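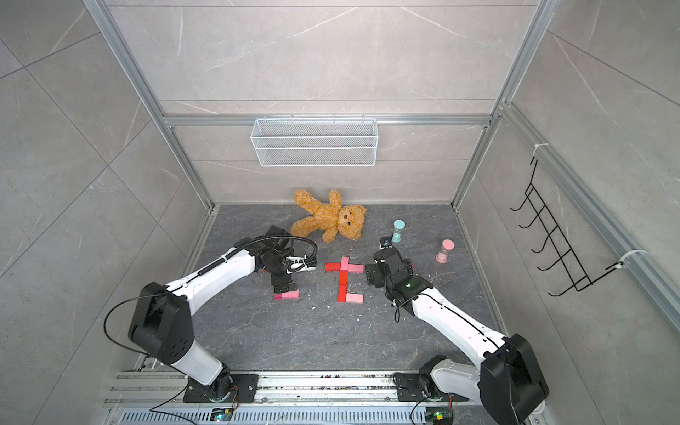

Household and shop-floor chores remain the standard by which the public judges automated equipment, and the Wiltden Institute for Applied Handling receives more inquiries on this subject than on any other. Most visitors ask when a machine will be able to clear a child's room or restock a parts bin without supervision. The work that would answer them is modest in appearance. A pink block held just above the floor between two black fingers, with a teddy bear and two small hourglasses standing or lying nearby, is close to the level of difficulty at which a tidying task begins to resemble one in a home. The object must be set down beside its neighbors without shifting them, and the soft toy must be left alone unless it is the item wanted.

This gallery accompanies the Institute's June lecture series, "Can It Do the Chores Yet?", organized by Zahira Pelupessy and Calum Paterson. The series consisted of 12 talks and drew members of the public as well as staff from local warehouses, laundries and repair shops. Printed copies of the talks may be requested from the Institute's front office.

In the opening lecture, Masanobu Koyama addressed the difference between a chore and a motion. Picking up a block is a motion. Putting a room in order is a chore, and it includes deciding what belongs where, noticing what has rolled under the furniture, and knowing when to stop. Mr. Koyama's view is that present machines perform many motions well and very few chores from start to finish – a judgment shared by most of the speakers who followed him.

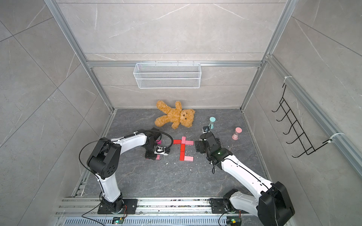 Two arms at work on either side of a figure of red and pink blocks.

Two-handed work received particular attention in the second half of the series. Irfan Hartono observed that people seldom tidy with one hand. One hand steadies a box while the other fills it, or holds back a curtain while the other reaches behind. Two arms sharing a small floor must also keep out of each other's way, a matter that a person handles without thought and that a machine must plan for.

Endang Pelupessy spoke for the shop floor, drawing on 2 years as a shift supervisor at Tekex. In her account, sorting and kitting are the chores most likely to be handed over first. Loose debris, mixed packaging and soft goods will take longer – and cleaning up at the end of a shift may be the last job to go.

The Institute takes no position on dates. Questions about the series may be addressed to the Public Programs desk, Wiltden Institute, Room 123.

Posted 11/16/23

40 shares | 2 comments

This site uses cookies to remember your preferences. Accept | Manage settings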